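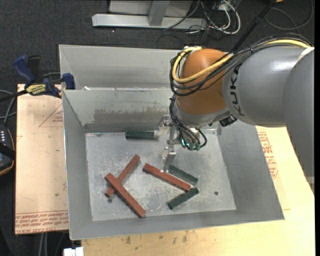 Red, Green and Everything Else: How Your Eyes See Color

Find something red. A sock, a strawberry, the cap off a marker, anything will do. Got it? Now take it into a closet, shut the door and turn off the light. What color is it?

You'll want to say "red, of course!" But look hard. If your closet is really dark, you can't see any red at all. Open the door a crack and the thing goes a sort of dark gray. Open it wider and the red comes flooding back.

So where did the red go? To answer that we have to start with light.

Light is a mix

Sunlight looks white or a little bit yellow, but it's a whole crowd of colors traveling together. You've seen them split up if you've ever seen a rainbow. Raindrops bend the light as it passes through, and each color bends by a slightly different amount, so they come out spread apart: red, orange, yellow, green, blue and violet, with all the in-between shades blending from one to the next.

You can make your own on a sunny morning. Put a glass of water near the edge of a table by the window, lay white paper on the floor and move the paper around until a little rainbow lands on it. It can take a few tries (and a towel, if you're clumsy like me).

Light travels in waves, a bit like ripples on a pond, only fantastically small. Red light has the longest waves we can see. Violet has the shortest. Green sits near the middle.

Why a strawberry is red

When white light hits a strawberry, the strawberry soaks up most of the greens and blues. We say it absorbs them. The red light bounces off, and some of that bounced light goes into your eye. The leaves on top do something different. They soak up a lot of the red and blue and bounce back more of the green.

Black things soak up nearly all the light that hits them, and white things bounce nearly all of it back. That's why a black T-shirt feels so toasty in the sun. All that light it swallowed has turned into heat!

Now you know what happened in the closet. With no light, there was nothing to bounce.

Inside your eye

At the back of each eye is a thin layer called the retina, and it's packed with millions of tiny cells that react to light. They come in two main kinds, and they have wonderful names: rods and cones.

Rods are the night shift. They work in very dim light, but they can't tell colors apart. Cones need more light, and they're the ones that give you color. When you opened the closet door just a crack, your rods were doing most of the work, so everything looked gray.

Most people have three types of cone. One reacts best to long waves, one to medium waves and one to short waves. Each type sends signals toward your brain, and your brain compares them. Lots of signal from the long-wave cones and not much from the others? Your brain says red. Long and medium both going strong? Yellow! With only three types of cone, you can tell apart a gigantic number of shades.

If you want to find out how picky your eyes are, go to a paint store. The one near me, Jorum Paint and Paper, has a wall with 3,000 little color cards on it, and 153 of those are called some kind of white. I stood there with two of them, one in each hand, and I could tell they were different. I couldn't have told you how.

Not everybody sees the same colors

Some people have cones that work a little differently, or one type of cone that doesn't work at all. This is called color blindness, or color vision deficiency. The name makes it sound as if the person sees in black and white, but that is very rare. The most common kind makes reds and greens hard to tell apart.

Taha Belhaj is ten and has red-green color blindness. I asked him what it's like, and he said, "Brown, red and green can all be the same if they're dark. Bright ones are easier. I hate it when a board game has a red team and a green team."

Boys are more likely to have it than girls. It runs in families, it doesn't hurt, and most people who have it get very good at using other clues. Traffic lights are a great example. On an upright one the red is always at the top and the green is always at the bottom, so you can read it by position. Next time you make a map or a chart, try adding stripes or dots as well as colors. Then everybody can use it!

What do animals see?

Dogs have two types of cone. They see blues and yellows well, but a red ball on green grass doesn't stand out for them the way it does for most of us. (If your dog keeps losing the ball, try a blue one.)

Bees can't see red the way we do, but they can see ultraviolet, a kind of light with waves too short for human eyes. Some flowers have ultraviolet patterns on their petals that point bees toward the nectar. You could look at one of those flowers all day and never see its markings.

Many birds have four types of cone. What does the world look like with an extra one? We don't know, and it's very hard even to imagine.

Try it: the color that isn't there

You need a sheet of white paper, a bright red marker or crayon, and a second sheet of white paper left blank.

1. Color in a solid red circle as big as a cookie. Put a small black dot in the middle.
2. Sit in good light and stare at the dot while you slowly count to 30. Blink if you need to, but don't look away.
3. Quickly look at the blank sheet.

Do you see a ghostly circle, somewhere between green and blue? It's called an afterimage. While you stared at the red, your long-wave cones got used to it and toned down their signal. When you moved to the white paper, the other cones were still fresh, so for a few seconds their signal won.

Now do it with a green circle and see what color shows up. I won't spoil it. Then try yellow!

Words to know

Absorb: to soak up. A red apple absorbs most of the green and blue light that hits it.
Cone: a cell in the eye that helps you see color.
Retina: the layer at the back of the eye that reacts to light.
Rod: a cell in the eye that works in dim light but doesn't see color.
Ultraviolet: light with waves too short for people to see.

Thank you to Sveva Melis, who tested the afterimage experiment with every crayon in her box and reports that light pink hardly works at all.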